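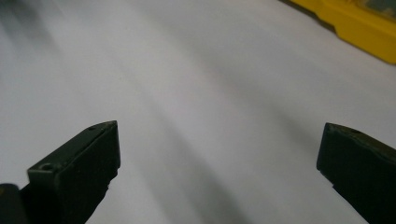
# Clear surfaces, shared rooms: speaker notes

Talk for the April staff forum, Cliltitz building. Speaker: Prasanna Howlader, Facilities and Shared Spaces. Questions to be taken jointly with Alfredo Galang.

## Opening (two minutes)

- Welcome colleagues from the Ji and Grorkent sites, some of whom are joining by telephone.
- State the purpose of the talk: to explain the revised arrangements for worktops and tables in shared rooms, which come into force at the end of the month.
- Refer to the slide. A smooth, pale surface shows marks readily, and a bright yellow object set on it is noticed at once. Ask those present to think of the worktop nearest to their own desk.

## Why the arrangements are changing

The present rules were written when the organisation occupied one floor. We now have 19 shared rooms across three sites, and the same worktop may be used by several teams in a single day. The rules say only that surfaces should be "left in a reasonable condition". Teams have understood this in different ways, and the facilities desk has been asked to settle disagreements it had no authority to settle.

Last year the desk received 2147 requests concerning shared rooms. Of these, 1449 related to items left on tables or worktops. Pause here. Colleagues at Grorkent have asked for the figures by site, and Alfredo will circulate them after the forum.

## The three states of a surface

Read the terms slowly; they will appear on the new door cards.

1. **Clear.** Nothing on the surface. The next team may begin without asking.
2. **In use.** Items are present and a name is on the door card. They are not to be moved by others.
3. **Held.** Items must stay overnight. The room booking must show this, and the card must give a telephone extension.

Items found on a surface with no card will be placed on the shelf by the door and kept there for five working days. After that they go to the Purko store on the ground floor. Stress that nothing will be thrown away without a written notice to the team concerned.

## Cleaning

- Pale worktops are to be wiped with a damp cloth and then dried with a second one. Scouring pads must not be used.
- Cloths are kept in the drawer beneath the sink and are replaced each morning before 8 a.m.
- Spills should be dealt with by the person present. If the spill cannot be identified, keep others away from it and call the desk.
- Dust on tools and fittings is the responsibility of the team that owns them. The cleaning contract covers floors, sills and empty surfaces only.

*If time is short, omit the point about the contract and refer to the handout.*

## Cost

The sum set aside for cards, shelves and cloths is 4000 pounds for the first year. It comes from the existing rooms budget and no team will be charged. Expect a question on whether Ji will receive additional shelving. The answer is that a request has been made and a decision is awaited.

## What is asked of each team

Each team should name one person to receive the door cards and to tell the desk when more are needed. Names should reach Alfredo Galang by noon on the last working day of the month. Teams that regularly need a surface overnight should say so at the same time, so that bookings can be set up in advance.

## Questions

Take questions from the telephone line first. Matters concerning individual rooms should be noted and answered in writing. Handouts are on the table at the back.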